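Since September I go every Sunday to Bikumbridge to help with the collecting. Some of you asked me what I do there all day, so I try to write it down before I forget the details.

The project is called Isari. The plan is to reach 2000 examples of small table tasks, done by human hands holding grippers, and then to train one model on all of them. When I left last Sunday we had 863 good ones. Dimas Hutapea keeps the list, and he is strict. If the hand waits too long before the grasp, he removes the example. If the fingers leave the view of the camera for more than a moment, he removes it too. In my first morning I lost 13 in this way and I was a little ashamed.

The most difficult thing for me is to move like the grippers and not like myself. My own fingers want to help. With two grippers you must decide early which side goes first, and you must keep the marker cubes turned so that they can be read. Zerrin Sezer told me to breathe out before I close the jaws. I laughed at this advice, but now I do it every time.

We also change the position of the object between examples. I did not understand this in the beginning. I put everything in the middle of the table, very neatly, and Zerrin came and pushed it to the side. She said that a model which has only seen neat tables will be lost in a normal kitchen. At home in Uvville my table is never neat, so I believe her.

One session has four blocks, and after each block we rest the wrists. I use the pause to write what felt wrong, for example "left jaw came too low". Kartini Krishnan reads these notes in the evening and sometimes she changes the instructions for the next week. Now she wants slower approaches for round things, and I agree with her.
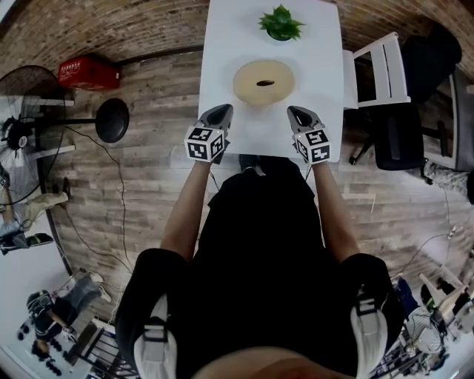
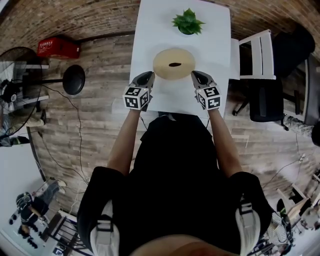
Two grippers at the bagel, with the little plant farther back on the table.

Next time we begin with cups. I have asked Dimas if I can do the left-handed block, and he is still thinking about it.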